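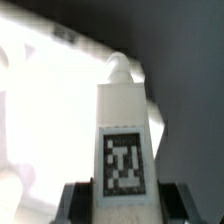 Figure 1. The pump bottle, with its marker label on the front face.

A Place for Everything: The Masel Tabletop Set
Siwan Griffiths
Design Studio 3403, final project report
September 7, 2022

Background

The assignment asked for a small set of household-type objects and somewhere to put them. My proposal said the set would be "intuitive." My adviser circled the word in red and wrote "to whom?" next to it, and most of this report is an attempt to answer her.

I called the set Masel because the working title, Gikia, had already been taken by a folding stool across the hall. The set is a pump bottle, a tall block with a peg on the bottom, and a shallow tray with round cups standing in it. Everything is white. This was a style decision in December and had become a personality flaw by spring.

The bottle

I didn't make the bottle. I went through a lot of bottles before settling on this one, and my roommate would like it noted that many of them are still in our bathroom. The body is close to rectangular with flat faces, a little wider toward the bottom, and it narrows to a flat shoulder under the cap. The flat front is what sold me. A label goes on without wrinkling, and you can tell which way the bottle is facing, something a round bottle keeps to itself.

The cap has a curved pump nozzle, and I spent too long worrying about it. People pick up pump bottles by the pump. They shouldn't, and they know they shouldn't. I put the marker label on the lower-middle part of the body partly to draw hands down there, away from the nozzle. It helped with some people. Others covered the label with a palm and grabbed the top anyway.

The cap and body are so nearly the same color that against a bright background the outline of the cap goes soft. I had written "calm, unified palette" in the proposal. In practice I kept losing the edge of my own project.

The block and the tray

The block is tall and plain except for its marker tags and the cylindrical peg sticking out of its underside. The peg was meant to explain everything. You see a peg, you look for something round to put it in, you look at the tray. I still think this is sound reasoning, but the peg is on the bottom, and when the block is lying on its side people read it as a handle. Two testers carried it around like a popsicle.

The tray is rectangular with a raised rim. The floor is flat and slightly translucent, and the cups stand on it near the corners. The lower left one is shorter than the two along the top. I wanted the difference in height to tell people that the cups had different jobs. What it told them was that I had run out of material.

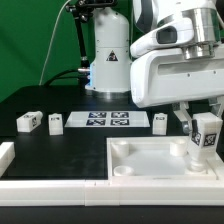 Figure 2. The block held over the tray, with the marker mat toward the back of the table.

The black tabletop was the one choice I never had to defend. White parts show up on it, and so does every crumb, which kept me from eating lunch there after the first week. The white mat toward the back has four dark blue-and-white squares, two by two. Visitors to the studio liked it more than anything I designed. One asked if it was for sale.

Testing

I ran 53 tidying sessions with 18 people, mostly from the Vaughan dorm and mostly paid in granola bars. The instruction was one sentence: put these things where you think they go. I stayed quiet, or tried to.

In 10 sessions the block ended up beside the tray. When I asked why, the usual answer was that the tray looked "done already." I take this as a compliment to the tray and a serious problem for the block. Almost everybody left the bottle on the tabletop, upright and facing them. I had given them no cup that fit it, so this was correct, and it took me several sessions to stop marking it as a mistake.

A tester who works weekends at Zerna, the cafe by the bus stop, put everything away in a few seconds and then squared the tray to the edge of the table. I have no variable for that.

What I would change

The block should have a second color at the peg end. The short cup should be either much shorter or the same height as the others, since a small difference just looks like an error. The rim of the tray could come down a bit for people who slide things instead of lifting them.

I would also give the bottle a spot of its own. A ring on the tray floor might be enough, but the current tray would need to get longer, and the shelf in the studio will not. I measured it twice, the second time out of hope.

The parts are in the cabinet under the window, except for the granola bars, which are gone.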